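Prosemstead open day, September

The flyer promised "a living craft quarter since 1762". What we got on Monday was a car park, a coffee cart and a row of brick sheds, two of them locked. The date is painted over the gate in fresh letters, and I'd like to see the paperwork.

Trevor Després led our tour. Pleasant bloke, but every question about rents got the same reply - that Clanov, the new owner, is "still listening". The bookbinder has heard that for seven months.

The upstairs workrooms were better than I'd feared. They have decent light and big tables, one of them papered in brown and marked into squares with blue tape. Whether a small maker could afford a bench up there is another matter. 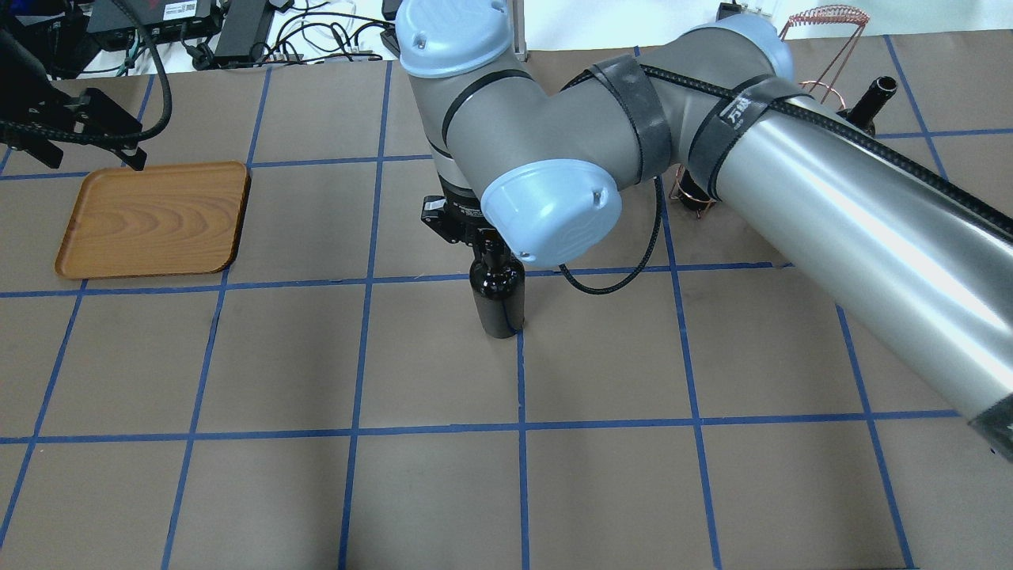
Food and getting there

The Gauthier bakery stall had sold out of pies by noon, so lunch was a dry scone. The shuttle from the station runs every hour, or so the sign claims. We walked back.

Entry is free, and I wouldn't pay more until the other sheds are open.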